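The budget meeting was set for two in the afternoon, and Magdolna Csizmadia had the sheet printed by noon. One line was still blank. It said Grippers, spare, and next to it Gilberto had written a question mark in pencil.

"How many do we break in a year?" she asked him.

"Depends on who's driving," Gilberto Grajales said.

"I can't put that on the sheet."

He pulled a chair over to her desk and opened the simulator. Kotbridge wanted two arms for the house-help trial in August, and Prasden would sell the grippers at $1185 each. Finger pads came separately, $91 a pair. Skiren was cheaper, but Skiren took 50 days to ship and would not say what the pads were made of.

"Every hour in here is an hour we don't wear out a real one," he said. "That's the argument for buying one spare and no more."
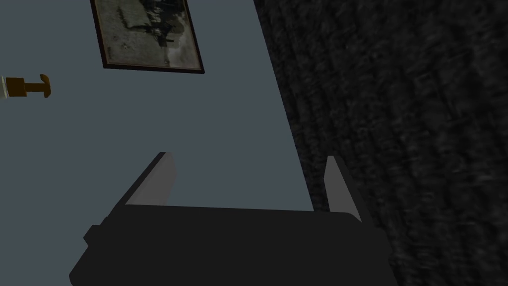 Magdolna watched the screen for a while. She had come to Kotbridge from a bakery supply company, where she had bought mixers. Mixers broke in the second winter, always the same bearing, and she had kept three of those bearings in her desk drawer.

"What goes first?" she asked.

"The pads. Then the cable at the wrist."

"Not the gripper itself?"

"I've seen one go. Felicidad ran it into a door."

"So we need pads and cables."

Gilberto thought about it. He looked up the cable, and it was $195. She wrote down one spare gripper, four cables, and ten pairs of pads, and added it up twice with the calculator.

"Owusu will ask why so many pads," Gilberto said.

"Then I'll tell him about the bearings."

At ten to two she printed the sheet again. The question mark was gone. Gilberto was still at her desk, starting another run, and she had to reach over him to get her pen. She asked if he wanted to come to the meeting. He said he would if there was coffee, and she said there was, so he closed the program and followed her down the hall.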